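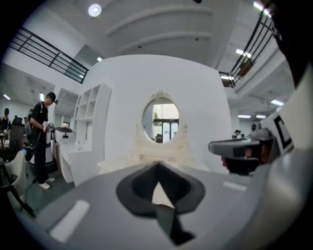 I gave my notice at Royer in May, and I've put off writing about it because I kept thinking I'd have something wiser to say if I waited. I don't, really, but a few of you have written to ask how it went, so pour yourself a coffee and I'll tell it the long way.

I'd been there 16 years. When I started I answered the phones and sorted the mail, and by the end I was running the order desk with a team I loved (you know who you are, and yes, I still have the mug). It was a good job. My back hurt, my inbox never went below 500, and I had started eating lunch standing up, but I would have told anyone who asked that it was a good job.

Then a smaller company over in Foltcombe called Pleltura got in touch. They wanted somebody to set up their customer desk from scratch, and I said no twice before I said I'd come and have a look. I drove over on my own time, got lost by the feed store, and sat in their parking lot for a good while listening to the end of a radio show I wasn't even enjoying. I went in, and we talked for two hours, and I drove home knowing perfectly well what I was going to do and not wanting to say it out loud.

We use cookies to remember your visit. By reading on you agree to this. OK / Settings

Telling my boss

Gilles Collet hired me, back when he still had his office next to the loading dock, and I dreaded that talk more than any interview I've ever had. I practiced in the car. I practiced on my sister, who told me I was apologizing too much, so I practiced without the apologies and then put every one of them back in when the time came!

He listened to the whole thing. He asked me if it was the money, and I said partly, and he nodded and asked what else. I told him I wanted to build something again. He said he'd felt that way himself once and had stayed put, and then he got up and shut the door and we talked about his kids for a while.

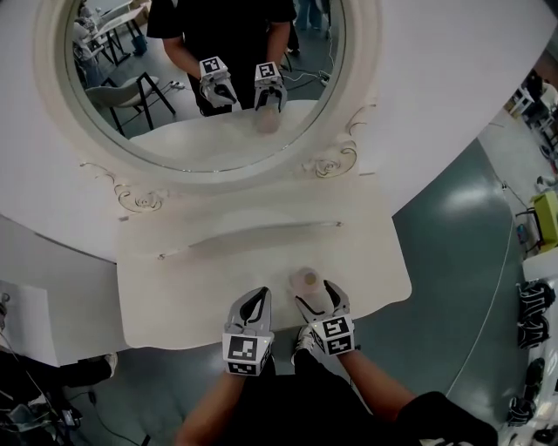 The last few weeks

I made a handover binder. People laughed at the binder, but I noticed it had moved to three different desks before I was even gone. I wrote down who to call at Bekitz when a shipment goes quiet, which customers like a phone call better than an email, and how to talk the old printer into doing labels.

If you're in your own notice period, my only real advice is to write down the small stuff first. The big stuff is already in a file somewhere. 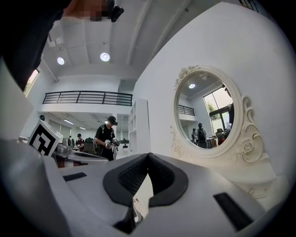
How it's going now

Pretty well, I think. I'm slower than I was, and I have to ask where things are, which is humbling at my age. But I sit down for lunch, and last week I caught myself humming at my desk at eight in the morning. I'll write again once I've hired my first person.

3 comments

Marlys
The parking lot part got me. I sat in mine so long that the receptionist came out to see if I was all right.

dockside_ted
Did they try to counter? My place offered me up to a year of Fridays off and I'm still thinking about it.

Annette P.
Please do a post on what went in the binder! I leave in a month and haven't written down a thing.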